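Grumberg Deep Sorting Bin, Grey
Bench and Trolley Range / Bins and Totes / Open-Top Bins

Product code: GB 445
Status: Current
Supplied by: Linside Institutional Supply

Overview

The Grumberg Deep Sorting Bin is a large, rectangular, open-top bin intended for the collection, holding and sorting of mixed small articles. It is supplied to schools, community kitchens, libraries of things, donation centres and municipal reuse depots, where articles of differing shape and size must be set down quickly and found again without difficulty. The bin is finished in grey throughout.

The bin forms part of the Grumberg bench range and may be used with the Pusley trolley or on any level bench of suitable depth. It is supplied without a lid. Organizations requiring a lidded container for storage or transport should refer to the Gourlay stacking totes, which are listed separately and are not interchangeable with this product.

Intended use

The Deep Sorting Bin is designed for articles that are handled one at a time. Typical contents include kitchen utensils, hand tools, measuring instruments, toys, craft supplies and unclaimed personal property. The open top permits the operator to view the contents from a standing position, and the depth of the walls prevents rounded or rolling articles from leaving the work area.

The bin is not intended for liquids, foodstuffs, sharps or batteries. Articles of these kinds should be separated at the point of intake and placed in containers labelled for the purpose. The bin must not be used as a step, a seat or a support for other equipment.

Construction

The walls and floor are formed in one piece, with no loose liner. The inner back wall is sloped so that articles pushed against it settle toward the floor, where they can be picked up by hand. Internal corners are rounded to a small radius to assist with wiping down.

A tall rear panel is available for use on benches that are approached from one side only. The panel stands at the far side of the bin, with angled ends at left and right, and reduces the loss of articles behind the bench. It may be ordered with the bin or at a later date. Fitting instructions are enclosed with each panel.

Dimensions and capacity

Overall depth, front to back: 445 mm
Internal height at front wall: 271 mm
Maximum evenly distributed load: 40 kg
Colour: grey
Lid: not supplied
Rear panel: optional

Custom sizes are not offered in this range. Where a bench is shallower than the stated depth, the bin must not be allowed to overhang the front edge.

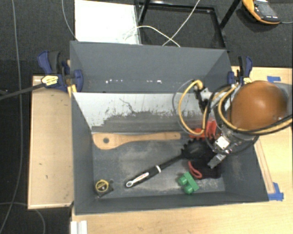
Reading time: 6 minutes

Surface wear

The colour of the inner surfaces will change with service. On a bin in regular use, the floor becomes lighter and dusty in appearance toward the middle and near the front edge, where most articles are set down. The sloping back wall may become pale over a large part of its upper area, with ragged darker patches toward the bottom, and individual scratches may show clearly against the paler ground. Small white chips and scuffs along the lower portion of the rear panel are also to be expected.

Wear of this kind is cosmetic and is not covered by the warranty. It does not by itself call for replacement of the bin. A bin should be withdrawn from service where a crack passes through the full thickness of a wall, where a corner has begun to separate, or where an edge has become sharp to the touch.

Purchasers who require a consistent appearance, for example at a public counter, are advised to rotate bins between front-of-house and back-room positions at regular intervals.

Working with mixed contents

The grey interior was selected as a neutral ground for articles of many colours. A green toy building block or a light brown wooden spoon or spatula is readily distinguished against it. Dark articles require more care. A black spaghetti server or a small black tape measure offers less contrast with a dark grey floor, although a white band, a label or a yellow rim will usually draw the eye. Soft black articles are the most easily overlooked, and operators should be instructed to check for them before a bin is declared clear.

The following practice is recommended for sorting stations.

Set long utensils down flat along the back of the floor, or diagonally across it, with space left between handles. Utensils that have been piled tend to interlock, particularly those with prongs or pierced heads.

Keep compact articles such as tape measures clear of the corners where possible. They are difficult to grip when two walls are close on either side.

Place a moderate number of articles in the bin at one time. A single visible layer allows every item to be identified without turning over its neighbours, and reduces handling damage to painted or printed surfaces.

Remove utensils by the handle. Hanging loops and hanging holes should not be used to drag an article across the floor of the bin, as this accounts for a considerable share of surface scratching.

Lighting and placement

The bin should be placed on a level surface, with the front wall parallel to the edge of the bench. Overhead lighting is preferred. A lamp positioned to one side will throw the near wall into shadow and may conceal small articles at its foot. Where the rear panel is fitted, a clearance of 40 mm should be left between the panel and any wall or shelving behind it.

For seated work, the standard bench height is generally too great in combination with the depth of the bin. Linside can supply a lowered trolley from the Pusley range for this purpose – please state the seated requirement on the order form.

Cleaning and care

Empty the bin completely before cleaning. Remove dust with a dry brush, working from the back wall toward the front, and then wipe with a damp cloth and mild detergent. Rinse with clean water and allow to dry before returning the bin to service.

Abrasive powders, scouring pads and solvent-based cleaners must not be used. They will not restore the original colour of a worn area and will roughen the surrounding surface. Adhesive residue from price tags or asset labels may be softened with warm, soapy water and lifted with a plastic scraper.

The bin is not suitable for commercial dishwashers or steam cleaning.

Notes from service

The Deep Sorting Bin was reviewed in April by Lorena Painemal, Product Standards Coordinator at Linside, following requests from several school boards for clearer guidance on replacement. The section on surface wear was revised as a result. The load rating and dimensions are unchanged.

One depot manager, Aldana Medina, reported that her staff had moved from shallow trays to the Deep Sorting Bin for household donations. "The trays were fine for cutlery, but anything with a long handle hung over the side and was knocked off by the next person along," she wrote. "With the deeper walls we have far fewer articles on the floor. I would ask for a label holder on the front."

A label holder is under consideration. In the meantime, self-adhesive holders from other suppliers may be applied to the outside of the front wall, provided that the surface is first cleaned and dried.

Ordering

Orders may be placed by account holders through the Linside catalogue or by purchase order. Each order should state the product code, the quantity, whether the rear panel is required, and the name of a person authorized to receive the goods. Panels ordered separately are shipped flat.

Orders with a value above $2000 are delivered without charge to loading docks within the standard service area. Delivery to an upper floor or to premises without a dock must be arranged in advance.

Bins should be inspected on receipt. Transit damage must be reported in writing, with the delivery slip number, before the bin is placed in service. Used bins cannot be accepted for return or credit.

Related products

Pusley trolley, standard height
Pusley trolley, lowered
Gourlay stacking tote, lidded
Grumberg rear panel, grey
Grumberg bench mat

Page last revised 25 May 2023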